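## 4. Recording your first fold set

Zaid asked me to write this part up the way I do it at home, so that's what you're getting.
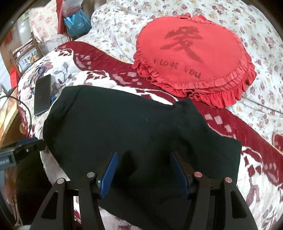 *Fig. 4: Both blue pads on the black cloth, on top of the patterned blanket.*

1. Charge the Gravon grip and wipe the finger pads. Lint builds up fast with knits!
2. Open a new session and type the cloth color and the surface under it (I put "black, patterned blanket").
3. Squeeze the handle twice. The counter should go back to zero — if it doesn't, restart the session.
4. Lower the pads onto the cloth, close them slowly, and make your fold in one go.
5. Open the pads fully, lift away, and press the thumb button to save.
6. Shake the cloth out, drop it any old way, and go again until you hit 80.

**Note:** Leave your usual stuff on the bed. Cushions, phones, cables, whatever — the model needs messy rooms too, and we're aiming for 3000 folds by May.

**Caution:** Don't push down hard on a soft mattress. The jaws can pinch the bedding along with the cloth, and I've had to toss whole runs over that. Delete any bad take before you start the next one.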